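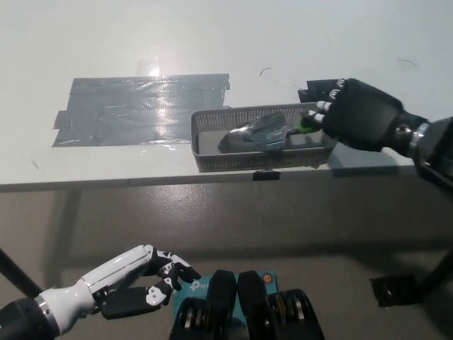
Before we get to models at all, I'd like us to spend a little while on where the examples come from, and I promise it's a nicer topic than it sounds (Ida Eichhorn, who shares these notes with me, says I always run over here, so bear with me!). An example is one complete try at a task, recorded from the start position to the end, with the camera and the joint readings side by side. Soft things are a good place to begin, like a thin, crumpled plastic bag lying in a mesh basket with the fingertips just over one end. A bag like that takes a new shape almost every time you set it down, and a learner that has met only one shape will have a hard time with the next.

So please vary the start. Turn the bag, squash it, slide it to the other end, and write down what you changed. In the Flekirow exercise each pair records 14 tries per object, and I'd much prefer 14 different starts to one start repeated.
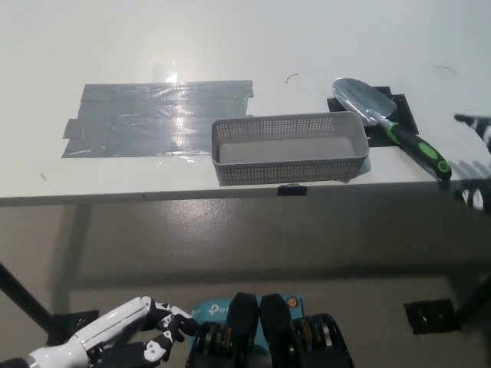 Keep the rest of the table steady while you do this, at least for the first set. If the background moves along with the object, you won't know later which of the two the learner was paying attention to.

Then there are tools, which are lovely but slower going. The hand has to hold the thing well, and then the far end has to arrive somewhere useful, so label the grasp and the reach as separate steps.
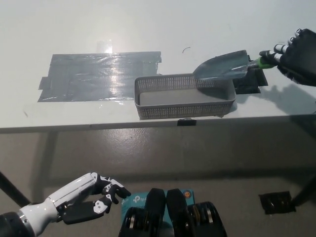 Keep your failed tries too, in their own folder, with a short note on each. Five good notes are plenty to start our discussion.

Reading for next time: the Reniritz handout, first half.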